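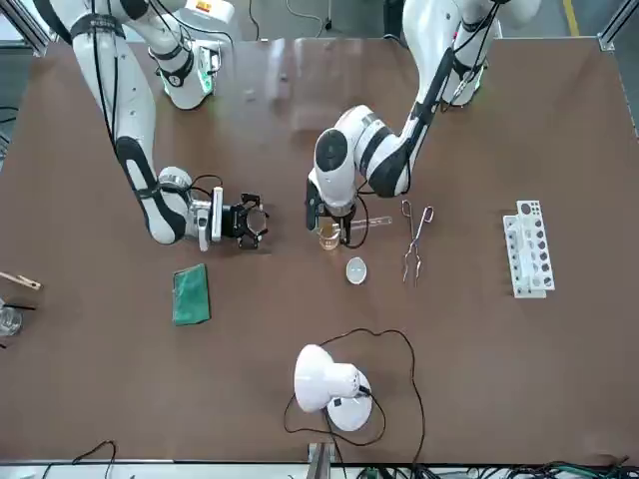

Clorkell bench set: beaker, evaporating dish, crucible tongs and test tube rack.

School Science > Glassware & Bench Sets > Clorkell

The Clorkell bench set covers the small pieces a junior chemistry class reaches for most often. It is sold as a set or by the piece, and every item can be reordered separately when it gets broken or goes missing. Code for the full set is 3160 in the Treloar catalogue and on our order form.

Included:
1 small graduated beaker
1 glass stirring rod
1 white evaporating dish
1 pair metal crucible tongs
1 white test tube rack
1 wooden test tube clamp

Test tubes are not included. Order them by the box of 40.
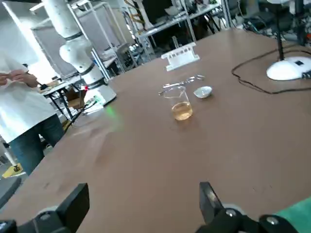 Beakers in this set are the small size, meant for decanting and for samples that will be evaporated down. The graduations are a guide only and should not be used in place of a measuring cylinder. A flared rim makes pouring into the dish easier, and a shallow layer of pale liquid still shows up clearly through the side, so students can judge colour without lifting the glass. Wash by hand with a soft brush. Replace any beaker with a chipped rim.

The dish is glazed and goes over a burner on a pipeclay triangle or gauze. Let it cool on a heatproof mat before rinsing. Cold water on a hot dish will crack it, and that is not covered by the warranty.
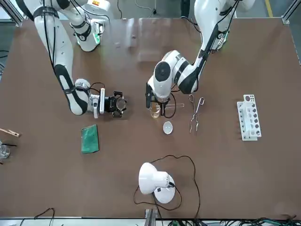

Wurach wrote in to ask whether the tongs would take a full-size crucible as well as the dish, and said their last pair had spread at the pivot after a year of class use. They will take crucibles up to 40 mm across the top. If the jaws stop meeting, send them back within the warranty period and we will replace the pair.

The rack takes tubes of more than one diameter. Maximum tube diameter is 19 mm. It is plastic, so keep it away from burners and hotplates. Rinse off acid spills straight away and stand it on end to drain.

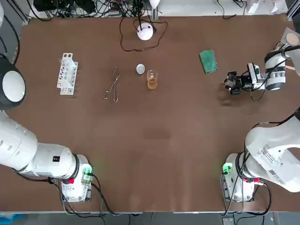 Rack and tongs, also sold separately.

Storage: the Vokdale tray holds one full set and stacks in a standard prep room cupboard. Trays are sold without dividers. Labels are extra.

Orders received over the break will be dispatched from 3rd January. Full sets are in stock. Replacement clamps are on back order until May.

This site uses cookies to remember your cart and preferred currency. By continuing to browse you agree to our use of cookies. Accept | Manage settings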